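Day 28 of the two-day gate job. The post on the hinge side has decided vertical is a matter of opinion.

Two bags of concrete, one brace, 53 screws. It still drops far enough to miss the latch.

Idun Halvorsen next door says the brace should run from the bottom hinge up to the latch side. Mine runs the other way — with great confidence.

So the brace comes off tomorrow. If the post keeps leaning after that, I'm buying a longer latch and calling it a design choice.
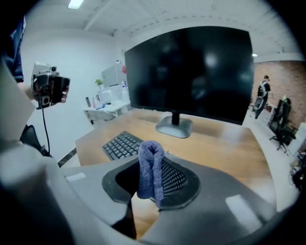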